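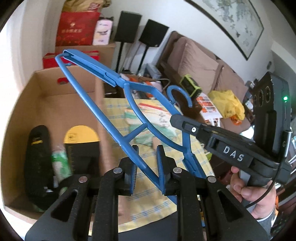
Comparison of Two Finger Pad Profiles for a Hand-Held Gripper

Hicham El Idrissi and Mudassar Rizvi
Project report, robotics option, second year

1. Aim

The project compared two pad profiles, ridged and smooth, on the same pair of hand-held two-finger grippers. The grippers are used to record demonstrations which are later replayed on an arm. A pad that lets the object turn during recording gives a demonstration the arm cannot repeat, so the pad was tested before any data was kept.

2. Equipment

Both grippers have black fingers with triangular cut-outs, joined to the jaw by pivot pins. The ridged pads were supplied with the tools. The smooth pads were cast by us in the Trurkham workshop from the same mould blank, with the ridges filled. Logging ran on a Chidiac controller, and the replay arm was the Brorkik bench unit.

The main test object was a blue plastic clothes hanger. It was chosen for being long, light and awkward: gripped near one end, most of its length hangs outside the jaws and the load on the pads is mainly a turning one. Trials were carried out in a furnished living room at Isavholm, with boxes and household goods left in place.

3. Method

Each pad profile was given 40 trials. In a trial the operator closed the gripper on the lower end of the hanger, raised it, held it still, then passed it to the second gripper. A trial was counted as a slip if the hanger turned visibly in the jaws before the second gripper had closed. Closing force was not measured directly; the trigger was pulled to its stop every time.

Mudassar operated the grippers for all trials and Hicham checked the recordings. We changed over halfway through the pilot runs, but hand size affected the trigger pull, and the pilot runs were discarded.

4. Results

The ridged pads slipped in 2 trials. The smooth pads slipped in 11, most of them during the raise - the hold itself caused few problems once the hanger had settled. Both ridged slips happened when the rod lay parallel to the ridges.

The pads were then opened and closed 2,000 times on a scrap rod to check for wear. The ridged pair showed slight rounding at the tips. One smooth pad began to lift at a corner and was glued back.

In all, 53 recordings were replayed on the arm. Replays failed mostly at the handover, where a small error in angle at the first gripper became a large one at the far end of the hanger.

5. Remaining work

The handover should be repeated with a rigid rod to separate bending of the hanger from rotation in the jaws. A crossed ridge pattern has been drawn and will be cast in January.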